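This is the `sollon-tipover` set: 48 teleoperated mug episodes from our small tabletop arm, kept and labeled for what went wrong in them. If you want clean grasps, use the main Sollon release. If you like failures as much as we do, welcome!

## Why keep the bad runs

In June we had a gripper fault we couldn't pin down. The jaw servo would report "closed" while the jaw was still traveling, the lift would start early, and whatever was being held got shoved sideways. Our first instinct was to throw those runs out and re-record. Then Xóchitl Varela plotted the jaw current against the commanded position, and the fault was sitting right there in the trace, plain as day, a full second before anything visible happened. We stopped deleting that same afternoon.

## Setup

One arm, hobby servos at every joint, mounted at the edge of a dark, glossy work surface. Objects are mugs and small blocks. The controller is Morsy 3, running on a desktop in our Trudville lab. 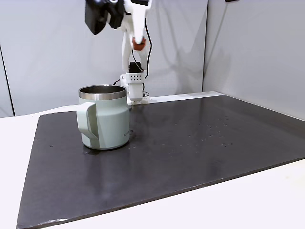 *Workspace with an upright mug in front of the arm.*

Each episode has joint positions, commanded positions, jaw current, two video streams and a label file. Episodes are capped at 300 control steps. If the operator hit the stop key, the log ends there and `stopped_by_operator` is true.

## Failure labels

| label | meaning |
|---|---|
| `early_lift` | lift command sent before the jaw finished closing |
| `side_push` | jaw contacts the object and moves it without a grasp |
| `tip_over` | object ends up on its side at any point |
| `cable_drag` | an arm cable touches an object or snags a joint |
| `stall` | a servo holds above its current limit |

Labels can overlap. A `side_push` very often turns into a `tip_over`, and those pairs are the best part of the set (watch the current trace when you play them back, it's great fun).

Stalls are the ones to be careful with. Eight episodes carry the `stall` label, and in each of them the servo kept pushing against a load it couldn't move. We now cut torque in software as soon as the limit is passed, and we keep a physical power switch within reach of the operator. If you replay these trajectories on real hardware, please do both! Keep your hands out of the workspace until power is off, even if the arm looks parked.

Drops on the work surface also matter. They put bright specks in the video, and a simple blob detector will happily call them objects.
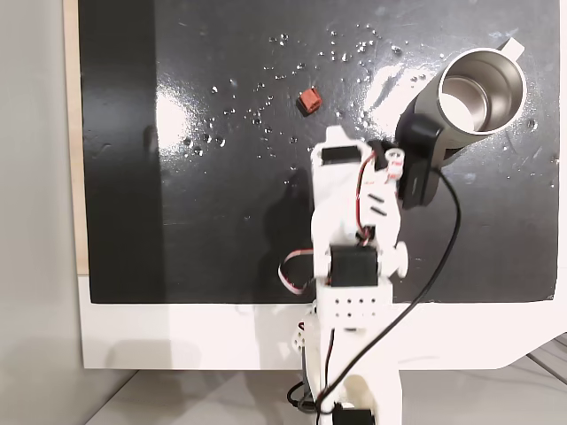

Yung-ching Wu, after reading a draft of this card, asked that we not treat `tip_over` as a gripper fault by default: a mug can go over with a perfectly healthy servo if the approach angle is bad, so check `early_lift` before blaming the hardware. We've added a `suspected_cause` field for exactly that. It can be `servo`, `approach`, `cable` or `unknown`, and `unknown` gets used a lot.

## Known problems

- Video and joint logs drift apart slightly in the longer episodes. Align on the first jaw motion.
- Jaw current is unfiltered. Expect spikes at startup.
- `cable_drag` was labeled by eye and surely misses some cases.

## Loading

```
from sollon import load_set
runs = load_set("tipover", label="early_lift")
runs[0].plot("jaw_current")
```

The Vivus viewer opens the same files if you'd like to scrub through them by hand. Corrections to labels are very welcome; open an issue with the episode number and the step where you disagree.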